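Rolling T-Shirts for the Corlow Basket

You'll love how much room a good roll saves! Clear a table first, and put the basket on your left.

1. Lay the shirt down with the collar at the far end.
2. Smooth it from the shoulders outward, using both hands. 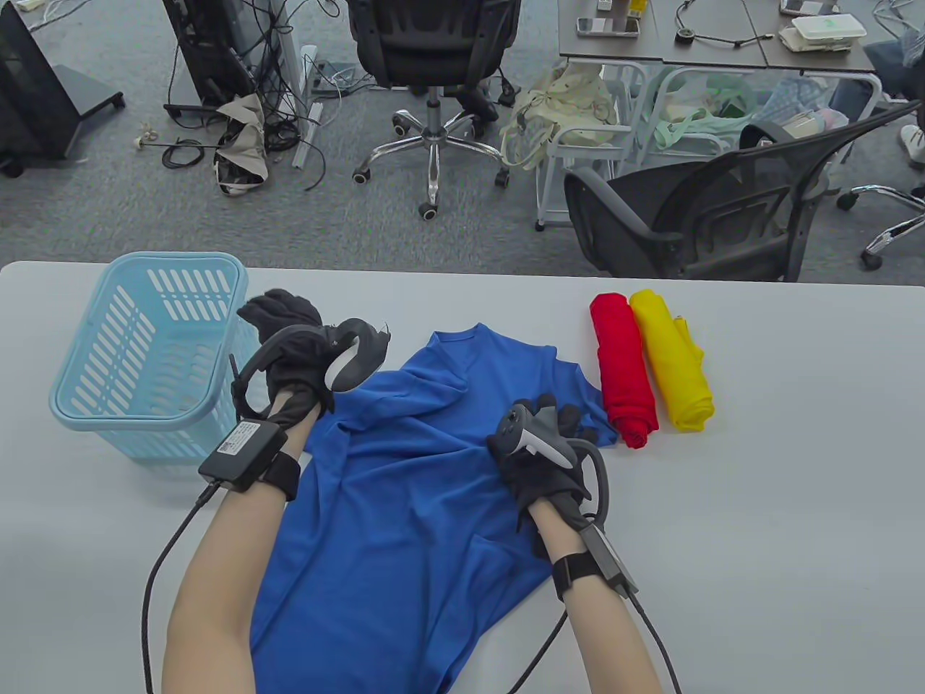

Blue T-shirt on the table, with red and yellow rolls to its right. 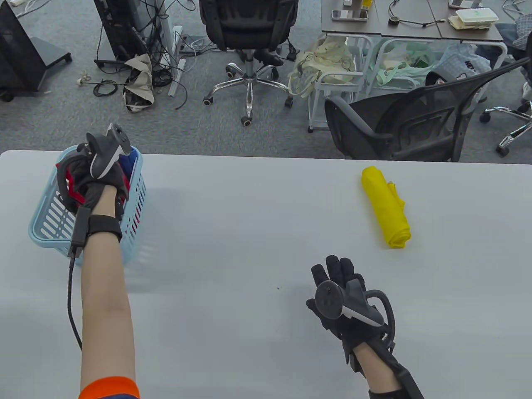
3. Fold both sides to the middle, sleeves included.
4. Roll from the hem up to the collar, nice and snug.
5. Set the roll aside, seam down, and go get the next shirt.

Note: Thick cotton springs back a little. Give it 60 seconds under a book and it will behave beautifully.

Caution: Don't roll damp laundry. Even a slightly damp collar can make the whole basket smell musty.

6. When the pile is done, stand the rolls on end in the basket, 3 to a row.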